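Recording pick-and-place examples on the two-arm table: quick guide

Matvii Lysenko, 8 Mar 2023

Wrote this in a rush between sessions, will tidy later. Assumes you've done the safety sheet and can already drive the arms. If not, stop and do that first.

Before you start

Power on, wait for the green light on the base. Start the Dekker recorder. Check every camera is live, the wrist ones too. Last month we lost 96 episodes to a frozen wrist view and no warning anywhere on screen, so look at it properly, wave a finger in front.

Set the table. Tray in the middle towards you, drawer cabinet behind it, drawers shut. Bits that aren't part of the task go out to the sides. They stay in on purpose, the model needs to see clutter it should leave alone.

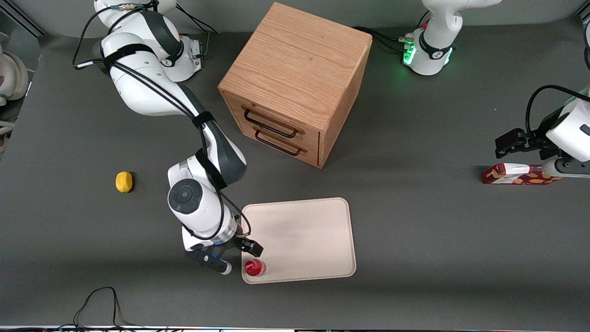

Type the task line in before the first episode, not after. Plain words. "Put the red thing on the tray" is fine if there's only one red thing in reach. Otherwise name it.

Recording one episode

Arms to home. Press record, count to two, then move. Come in slow and from the side for anything upright. Fingers open wider than you think you need. Close, pause half a second, lift.

If you only need one arm, park the other and dont touch it. Small twitches get learned too.

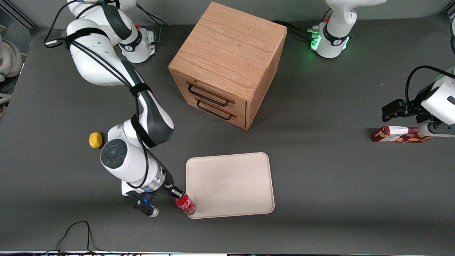

Missed grasp? Keep going if you can recover in one try. Recoveries are good data, tag them R. Two misses and bin it. Knocked something over that isn't in the task, bin it.

Let go only when the object is resting on the tray. No dropping from height. Back to home, stop, mark pass or fail straight away. Marking from memory at the end of the day is how the February set got so muddled.

Between episodes

Move the object. Turn it, stand it up, lay it down, swap it. Shift the tray a bit as well, angle it. People get lazy here and we end up with the same start position over and over. Aim for a diffrent layout each time, even a small change helps.

Check the wrist view again every so often. You want both fingers in shot and the object clear between or beyond them. 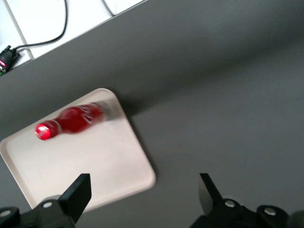 Cables: leave enough slack for a full reach. If one pulls tight mid-episode, stop and bin.

End of session

Save, then run the Vendano check script. It flags short episodes and missing views. Fix tags before you upload, can't edit after. Folder name is task, your initials, session number.

Where we are: 3,193 kept so far, 247 of those tagged R. Need 315 more upright grasps before the next training run, so do those first please.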